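New from the Rewi project at Limthorpe: a result on two-handed lid tasks, taught from hand-held gripper demonstrations only. Short thread.

We collected 1208 demonstrations of opening and closing flip-top containers. One hand steadies the body, the other works the lid.

Baseline policy: wrist views from both grippers, no force signal. It finished 67 per cent of trials on containers it had not met in training.

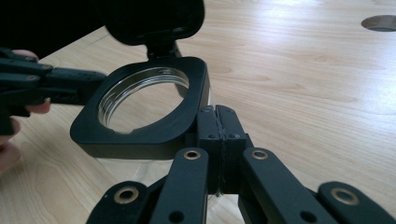
Most failures came from clear walls. The policy placed the steadying grip too high and fouled the hinge side when the second gripper came in.

We relabelled the grasp height in 7 per cent of the demonstrations and retrained with 3 seeds. High grasps became rarer with every seed. Timing between the hands did not improve.

Next is a shorter action horizon for the lid hand only. Code will go up under Rewi in August, with the failed trials included.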